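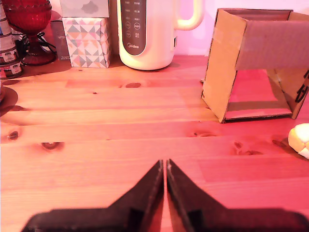 **Figura 11.1.** Tablero de pino con nudos ovalados y alargados.

# Capítulo 11. La madera como material: estructura y defectos naturales

La madera es un material heterogéneo. A diferencia de los metales o los vidrios, cuya composición puede fijarse durante la fabricación, sus propiedades dependen de la especie, del lugar de crecimiento y de la posición que ocupaba cada pieza dentro del tronco. El proyectista debe conocer esta variabilidad antes de asignar a un elemento una función resistente o decorativa.

En el capítulo anterior se estudió la formación de los anillos anuales y la distinción entre albura y duramen. Corresponde ahora examinar las singularidades que aparecen en la madera aserrada: nudos, fendas, desviación de la fibra y bolsas de resina. La denominación habitual de «defectos» procede del comercio y no siempre resulta exacta, pues un nudo es el resto de una rama incorporado al tronco durante el crecimiento del árbol.

## 11.1. Los nudos

La forma de un nudo en la superficie de una tabla depende del ángulo de corte. Cuando la sierra atraviesa la rama de manera casi perpendicular a su eje, el contorno es redondo u ovalado; cuando la corta en sentido longitudinal, se obtiene una figura alargada. Ambas formas pueden coincidir en un mismo tablero.

Conviene distinguir además entre nudo *adherente* y nudo *saltadizo*. El primero corresponde a una rama viva, cuyos tejidos tienen continuidad con los del tronco. El segundo procede de una rama muerta, rodeada por la madera nueva sin unirse a ella, y puede desprenderse con el secado.

Alrededor del nudo la fibra se desvía – a veces en una extensión mayor que el propio nudo – y la resistencia a tracción disminuye. En compresión el efecto es menos acusado. Kobori y Vilela, en su estudio sobre las vigas del almacén Grisard, examinaron 304 piezas y propusieron un criterio de clasificación visual que se expone en el apartado 11.2.

**Términos clave:** albura, duramen, fenda, fibra, nudo adherente, nudo saltadizo.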